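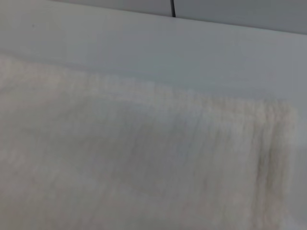

Soft and white, my favourite kind of laundry.

I swam in the sea every morning in June and I'm completely hooked! Marlina Hidayat talked me into it – she's been going down to the cove at Gornudside for years – and by the second week I was setting my alarm for 5 without grumbling. The water is freezing, the gulls are rude, and I come out grinning like a child.

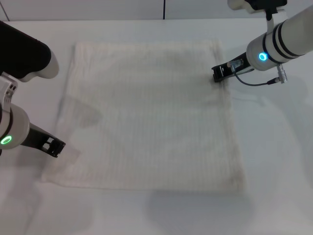
A white towel spread out on the table.

My longest swim so far is almost 200 metres, out to the yellow buoy and back. Next month we're trying the bay at Skelomo, where Marlina swears there are seals. I've already packed the flask!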